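Organizing & Storage > Small Items > Cables and Laces

How do you keep small cords and shoelaces from mixing together?

Iulian Coman
Hello all. English is my third language, so please excuse mistakes. I have one black box with compartments, and in it I want to keep all the small things which now live on my glass table: charging cables, spare shoelaces, little packets and so on. Every time I begin, I finish with one pile in the middle of the table.

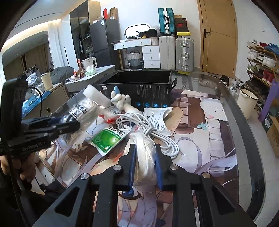 The pile, with the box behind it

The long white cable is the worst, because even when it is tied in the middle the loops go to both sides and catch the other things. The box is open at the top and I do not want to buy a bigger one. Should I put every thing in its own bag, or is it too much plastic? And do you write on the bags?

Nattawut Klinhom
I had the same trouble in my last apartment. For me small zip bags are good, one thing in one bag. Fold the cable until it is a little shorter than the bag, press out the air, close it and stand it up in the compartment. Do not lay the bags flat, or you will only see the top one. For a long cable I make two ties, one near each end of the bundle, and then the loops stay quiet.

I paid 13 for my packet of bags from Prarley and I am still using them after two years. If you already have bags from shoes or clothes, use those first. I write with marker on a piece of paper tape, not on the bag, so I can change it later.

Boonyarit
Bags are fine. Just don't put the packets in bags also, they are already packets.

Iulian Coman
Thank you both. I tried with bags for the shoelaces. I fold them by half, then half again, and they go in without a fight. I did not do the tape yet, but the bags are clear and I can see what is inside. The packets stay as they are, like Boonyarit wrote.
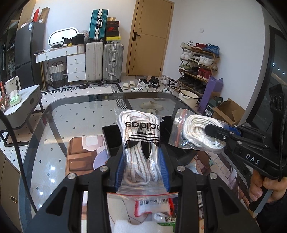
Shoelaces in zip bags, one of them an adidas bag

I still have one doubt. My laces have different lengths and when they are folded they look the same to me. Do you measure them before?

Nattawut Klinhom
Yes, measure one time and write the centimeters on the tape. You can also put the name of the shoe, if you remember it. I did not remember mine.

Tags: cables, shoelaces, zip bags, small boxes

Related topics
Drawer dividers that do not slide
Is the Huro label maker good for paper tape?
What to do with old phone chargers (34 replies)
Cleaning a glass table without lines (54 replies)
Where do you keep spare buttons?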